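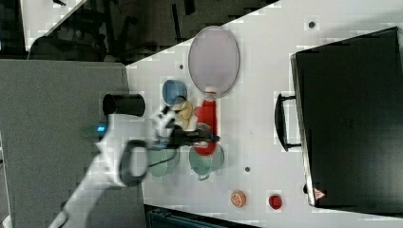 Kamala Rodrigues
Contributing writer, Small Trade

I have a soft spot for anyone who decides to sell paddles in a town with no lake. Hullton has a river, a slow brown one, and a boat ramp that floods every spring. It also has Agustina Tapia, who opened a canoe and kayak outfit called Huvside in a former tile showroom and has managed to keep it going for seven years now.

I drove up in June expecting to stay an hour. I left after dinner with a sunburned neck and a dry bag I didn't need (it's orange, I love it).

Tapia's business license says "retail, sporting goods," and that bugs her. She wanted it to say manufacturing too, because she and her partner in the shop, Balakrishnan Devadiga, build a cedar-strip canoe in the back whenever orders allow. The county wanted a separate permit for that, a separate inspection, and a fee of $155 that she still talks about as if it were a personal insult. She paid it. The second certificate hangs in the bathroom.

So far they've finished 18 of the canoes. Devadiga does the hulls and Tapia does the seats and the arguing with suppliers. There's a waiting list, but she won't let anybody pay a deposit until the wood is in the building, which drives her accountant up the wall!

The boats aren't what keeps the lights on, though. Rentals do that, and repairs, and a surprising amount of rope. Bhavana Salian runs the counter and told me she sells more rope to people who don't own a boat than to people who do. Dog leashes, porch swings, one very long clothesline. She cuts it by the foot and rounds down.

Then there's Deltora, the chain that opened out by the highway last year with kayaks stacked to the ceiling. I figured that would be the sad part of this story. Tapia shrugged when I brought it up. Deltora doesn't do repairs, she said, so its customers come to her with cracked hulls and missing drain plugs, and she charges them $75 for a patch and a short lecture on dragging boats across gravel. Some of them come back for lessons. A couple have joined the waiting list.

Salian's aunt Jayanthi teaches those lessons, mornings only, starting at 7 when the water is flat and the fishermen from Sastry Landing haven't started their motors yet. I took one. I'm not going to tell you I was good at it. I went in a circle for quite a while, and Jayanthi sat in her own boat eating a peach and let me work it out.

The county has just mailed Tapia a letter about the signs on the ramp. She hadn't opened it when I left.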